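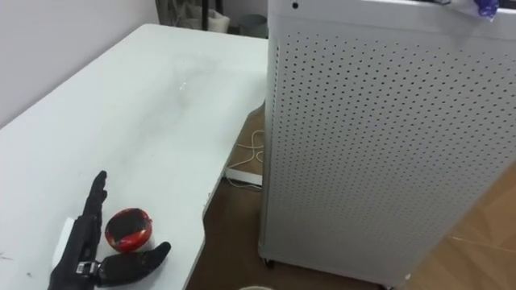
White top, scuffed in places, with the scalloped cutout on the right-hand side.

Subject: Re: [translators-at-home] How do you all keep going on the long ones?

Dear Anselmo, dear everybody,

I read your message on Friday with my tea going cold next to me and thought, oh, I know that feeling so well, and then I did what I always do, which was to compose a beautiful answer in my head while washing up and not write down a word of it. So this is the second-best version, and I'm sorry it has taken all weekend.

You asked how anybody gets through a whole book without going off it. My own worst was the Marulanda memoir, which some of you will remember me moaning about at great length. It was a lovely book, I still think so, but the author never used one adjective where she could fit in a string of them, and by the middle I was dreaming in subordinate clauses. I had started out the way I start everything, by going at it as hard as I could. My best day was 3112 words and I was so pleased with myself that I told my sister on the phone. Then I read them through the next morning and they were dreadful! Every sentence was correct and not one of them sounded like a person. I threw out most of it and did the chapter again at a much gentler pace, and that second go is more or less what was printed.

So my first suggestion, for what it's worth, is to stop looking at the word count at all until you've had lunch. I know you have the counter showing in Jernau the whole time. You can switch it off in the view settings, and I would. I found I had begun choosing the easy paragraphs first just to see the number go up, and then I was left with a horrid little heap of the hard ones at the end of the week.

The second thing is reading aloud. I know everyone says it, and for years I nodded and didn't do it, mostly out of embarrassment. But your ear picks up things your eye has quite given up on. I read the dialogue standing up and walking about, and I read the descriptive bits sitting down, and don't ask me why that helps. If there is somebody in the house who doesn't mind being read to, better still. They needn't be listening very hard. You only have to believe that they might be.
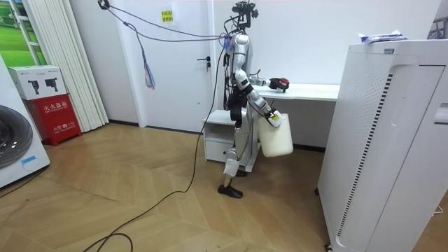

On the glossary, I was interested that you're keeping yours in the same file as the draft. I did that for my first two books and got into a terrible muddle, with notes to myself turning up in chapters I'd already sent. These days I have a plain notebook, one page for each letter, and anything I've had to think about for longer than it takes to sharpen a pencil goes in there with the page number of the original. It's slow and my handwriting is awful, but when the copy editor comes back months later wanting to know why the aunt's shawl is a wrap in one chapter and a stole in another, I can find out what on earth I was thinking. With Prulivex you will certainly get those questions, by the way. Their editor sent me four pages of them, all perfectly polite and nearly all of them fair.

I'd also say something about deadlines, though you didn't ask. When you wrote that you "didn't like to bother" Prulivex about moving yours, I'm afraid I said "oh, for goodness' sake" out loud. Do bother them! Write now, while January still feels a fair way off, and give them a date you can really keep. An editor with a month's warning can shuffle things about. I left it until the last week once, with a cookery book for another house, and it caused far more upset than the delay would have done if I'd only owned up earlier.

And then your back, poor you. I'm no expert, and I do think you should see somebody if it's still waking you at night. All I can tell you is what other people on here have told me over the years, which is that the height of the top matters a good deal more than how handsome it is. You say yours is 78 cm, and for somebody of your build that does sound high to be typing at for hours on end. I'd try lowering things or getting your feet up on something before spending a lot on that Clusov chair. Get up between pages, too. I put the big dictionary on the far side of the room so that I have to walk to it, and I've grown rather fond of the trip.

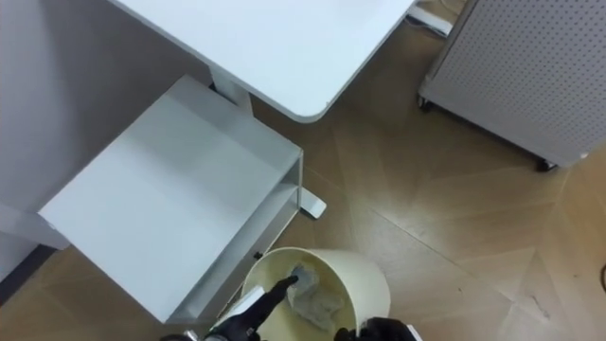
The rounded corner of the desktop, with the column and foot below and the white open-fronted unit on the left.

Last of all, please don't decide you dislike the book while you're on the middle chapters. I always dislike the book in the middle chapters. Do send us a paragraph if there's one that won't come right, as I'm sure half the list would enjoy having a go at it, and tell us what you do about the title. I liked your second idea best.

With very warm wishes,
Hilary

----- Original message -----
From: Anselmo Araújo
Subject: [translators-at-home] How do you all keep going on the long ones?

Hello all,

I am on page 123 of the novel for Prulivex and I have completely lost my appetite for it. I did well at the start, and now I sit down after breakfast, watch the counter in Jernau and do anything else. The glossary is at the bottom of the draft and has become longer than some of the chapters. I ought to ask for more time but I didn't like to bother them.

My back is bad as well. The desk is 78 cm high and I am not a tall man. Has anyone tried the Clusov chair, and is it worth the money?

Any advice welcome, however small.

Anselmo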